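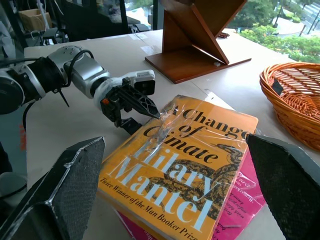
Category: Books & Paper / Conversations

The woman who covers books at Karam, a small lending library above a bakery, asked me not to print her name. "Write about the books, please," she said. So I will write about the books, and a little about her table.

She started in February with a box of 80 novels that came from a closed reading club. Most of them were hardcovers in good condition, and the library wanted them to stay like this. Today she has finished 301 books, and she keeps the number in pencil on the inside of a cupboard door. I asked if she is proud of it. She thought for a moment and said, "I am proud of the last 90. The first ones I would like to do again."

What was wrong with the first ones? "Too tight," she said. "I pulled the plastic very strong, because I wanted it to look like glass. Then the reader opens the book and the cover has no place to move. The corner tears, or the board bends a little. A cover must have some air."

Now she folds the plastic along the top and bottom first, and only after this she turns the ends inside the boards. She does not glue anything to the book. The small pieces of tape go only from plastic to plastic. She learned this from an old repair booklet printed by Standa, a paper shop in the town where she grew up, and she still has it, without its last pages.

I wanted to know about creases. On a bright cover they are easy to notice. A yellow-orange one, like the Hilary Mantel novel "A Change of Climate," shows each fold of clear plastic as a line of light, and the snake on that cover is dark enough to show it too. Does it bother her?

"Before, yes, very much. I was going home and thinking about one crease. But clear plastic from the roll remembers the roll. You can leave it flat under heavy books for one night and it will be better, not perfect. The readers never complained about a crease. They complain when they cannot read the title."

She buys two kinds of film. The thin one, from Natow, is cheap and makes a lot of noise when you hold the book in bed. The thicker one is sold by Pidetti and costs more, so she saves it for books that go out often. I asked which books are those. "Family novels," she answered at once. "Also everything with a prize written on the cover. People see the prize and they take it home. Sometimes they bring it back the next day, but they took it."

Does she read them herself? She laughed at this question. She reads the first page of each book before she covers it, and if she likes the page, the book goes to the bottom of the pile so she can have it longer. At the moment there are four books at the bottom of the pile.

Before I left, she let me try one. My tape was crooked and I forgot to leave the air. She looked at it, opened the front board two times, and took my plastic off again with a butter knife. The book was number 123 on the shelf list, and she put it back in the pile for tomorrow.

Filed under: book care, libraries, interviews
14 shares | 6 comments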